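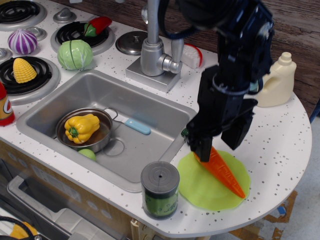 Against the Open Kitchen

My wife and I went to look at a house in May. It was a decent house on Pearce Street, with a dry basement and a maple in the yard, and the agent walked us through the front door and straight into the smell of somebody's fish. She swept an arm across the whole downstairs. "It's all one space," she said, in the voice people use for babies and sunsets.

I have lived in one space. I had one at 24, over a dry cleaner, and it was called a studio and everyone felt sorry for me. Twenty years of home shows later, I'm expected to pay extra for it.

I know how I sound. I have been told by several people under 40 that walls are depressing. But I would like to say a few words for the kitchen with a door, before the last one gets knocked through to "let the light in." The light was getting in fine. There was a window over the sink. You stood there and looked at the neighbor's garage and thought your thoughts, and if the gravy broke, it broke in private.

That privacy is what I miss most. Cooking for company used to have a backstage. You went in, swore, dropped half a chicken, came out smiling with the other half. Now the guests sit along the counter on stools that were built for no known spine, and they watch. They say "Can I help?" and don't mean it, and you say "No, I'm fine!" and don't mean it either. I have been cooking for most of my adult life and I still can't chop an onion while a man named Greg tells me about his mortgage.

Remo Bortolotti, who put in kitchens around here until his knees quit, told me he took out 111 walls in his career and was asked to put two back. Both of those were for people who really cooked. I asked him what his own kitchen was like and he looked at me as if I'd asked about his underwear. It has a door. His wife would have left him otherwise, he said, and taken the door.
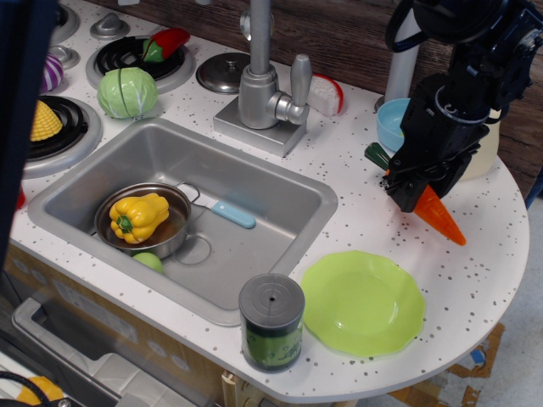 Then there's the mess. The argument for the open plan is that it makes you tidy, in the same way, I suppose, that a glass bathroom would make you modest. In our house it has done no such thing. We rent an open one at present, in the part of town they've started calling Filtside, and every evening we eat dinner facing the pans. They look back at us. Last winter my wife bought a folding screen to put in front of the sink, so that we now own, at some expense, a very bad wall.

And the noise. You can't run a dishwasher and a movie in the same room. You can't run a blender and a phone call. My son does his algebra ten feet from the range hood and has learned to shout his questions, and he goes on shouting them when the hood is off, and at restaurants.

My friend Mei-kuen Lai thinks I've got all this wrong. She raised three kids in a closed kitchen in Dulten and says it was like working in a submarine. Everyone she loved was on the other side of the wall laughing at something, and she came out with the plates and had to have the joke explained. When she finally had the wall taken down she cried, and then she made her husband do the dishes where she could see him. I have no good answer to this. A door only works as a treat if the person behind it is the one who decided to close it, and for a long time that person mostly wasn't asked.

So fine. Take a vote in each house. Let the cook have two votes. But let's stop pretending that a wall is a thing people put up because they hadn't thought of air yet.

We didn't buy the house on Pearce Street. We're looking at another one next month, smaller, with what the listing calls a "compartmentalized layout, ready for your vision." I called the agent and asked her what that meant, and she lowered her voice and told me it had rooms.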